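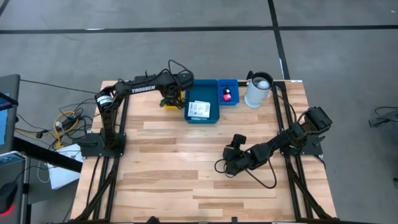
Keep the Repair Counter Open

2025-04-23

The furniture store on Stirnau Road still has a repair counter at the back, past the mattresses. You can bring in a chair with a loose leg and someone will look at it, tell you what it will cost, and write your name on a paper tag. The store is called Rekollow, and in September it plans to close the counter and use the space for lamps.

I think this is a mistake, and I want to say why without pretending that I am neutral. I have used that counter for nine years. I have had a table leveled there, two drawers rebuilt, and a bed rail replaced after my brother-in-law sat on it.

The company's case is easy to understand. The counter takes up floor space, and floor space costs money. Fewer people bring things in than they used to. A new dining chair from the Dalteo line sells for less than the price of a proper repair, and most customers, when they hear the two numbers side by side, buy the chair. A store manager looking at a spreadsheet would close the counter and sleep fine.

My trouble is with the two numbers. The last chair I had repaired cost me 27 dollars more than a new Dalteo would have. I paid it. That was six years ago and the chair is still in my kitchen. A neighbor bought a set of the new ones the same month, and she is on her second set. Her first went out to the curb one at a time, each with the same crack where the back joins the seat. So which of us spent more? The price tag answers only for the day you stand in front of it.

I know one kitchen proves very little. Some cheap chairs last and some repairs fail. I once paid to have a veneer patch put on a side table and it lifted again within the year. The man at the counter told me it might, and I went ahead anyway. But he did tell me, and that kind of advice is a large part of what the counter sells. Twice I have been told that a thing was past saving and sent home without a bill.

Close the counter and the advice goes too. There are videos, of course. I have watched plenty of them. They are good on how to do a job and poor on whether you should, and none of them can press a thumb against the joint of your own chair and feel it give. There is also a private shop, Cheung Woodwork, on the far side of the river. The work there is excellent. The minimum charge is 200 dollars, fair enough for a walnut cabinet and out of the question for a kitchen stool.

That leaves a lot of ordinary furniture in the middle, too plain for the good shop and too sound for the dump. Most of what people in this town own falls in there. Somebody bought it with a first paycheck or got it from an aunt. It does its job. When a screw strips or a glue line lets go, the fix is often an hour of work for a person who has done it before.

I have heard it said that people should learn to do these jobs themselves. I half agree. Every adult ought to be able to tighten a bolt and glue a spindle. But clamps cost money and take up a closet, and a person in a third-floor apartment with a baby asleep in the next room is not going to cut a new tenon on the kitchen floor. We don't tell people to resole their own shoes.

What would I have the store do? Raise the prices, for a start. The repair rates have been the same as long as I have been going, and I would pay a third more without complaint. Open the counter on fewer days if the staff hours are the problem. Put a sign in the front window, since at present you have to walk through the whole store to learn the thing exists - I found it only when I was looking for the restroom. It makes little sense to hide a service behind the mattresses and then report that few people ask for it.

If all of that is tried and the numbers still come out wrong, then close it. A store is allowed to be a store. But I would like to see it tried before the lamps go in. I have a rocking chair with a split runner that I mean to bring down before September either way, and I'd suggest you look around your own house for whatever wobbles.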